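Why I would still rent the Skavico kit

Tendberg sells its Skavico hand-held gripper kit for 700 a month, and many colleagues find this price too high. I have the opposite opinion. A person holds the gripper, does an ordinary task on a table, and the recording later teaches a robot. For a small company it is a reasonable way to begin.
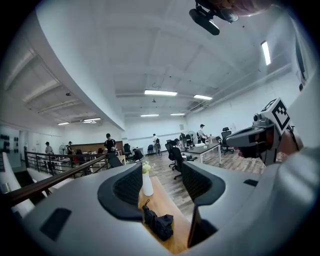
My complaint concerns the service. In July we sent 1,326 recordings for checking and waited 38 days for the answer. Jurgita Sakalauskas, my partner in this work, wrote to them four times. A customer who pays each month should not need to beg.

Still, the tool sits well in the hand, and new people learn it in one morning. I would sign again, but only with a delivery date in the contract.

Aurora Cunha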